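Hill climb at Rirkstead returns with a longer course

The Rirkstead hill climb is back in September after a year off, and the organizer says the break was needed. The road surface on the upper half had broken up badly, and the club did not want to run cars on it.

"We had 149 entries the last time and we could have taken more," he said. "But you can't send a prewar car over potholes at that speed. We told everyone to wait."

The county has repaved the road as far as the Brirnport turnoff. That let the club move the finish line uphill and add two corners. The first is a tight left that drivers will need to take in second gear. He expects times to go up by around 17 seconds for most classes.
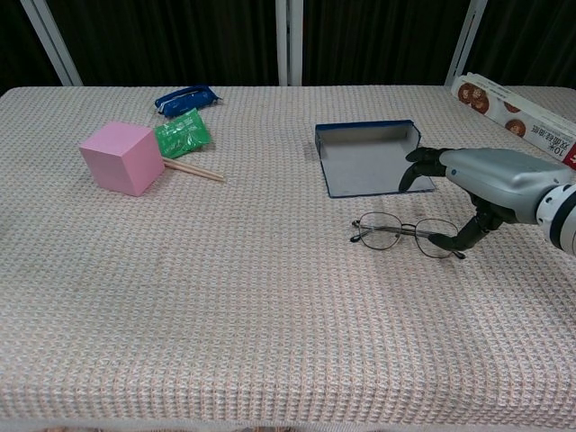

According to one regular entrant, the old course ended just as it was getting interesting, and the new corners will favor light cars over powerful ones. She plans to bring her Van Leeuwen single-seater and leave the bigger car at home.

Entries are limited to 40 in the vintage class this time. The organizer said the paddock was too crowded before and people were working on their cars in the access lane.

"It was a safety problem and the marshals told us so," he said. "We listened."

Timing will be handled by Visex, which also ran it at the last meeting. Practice starts at eight, and spectators should park in the lower field. Entry forms are due by Mon 26 August. Late forms go on a waiting list, and he said there were already names on it.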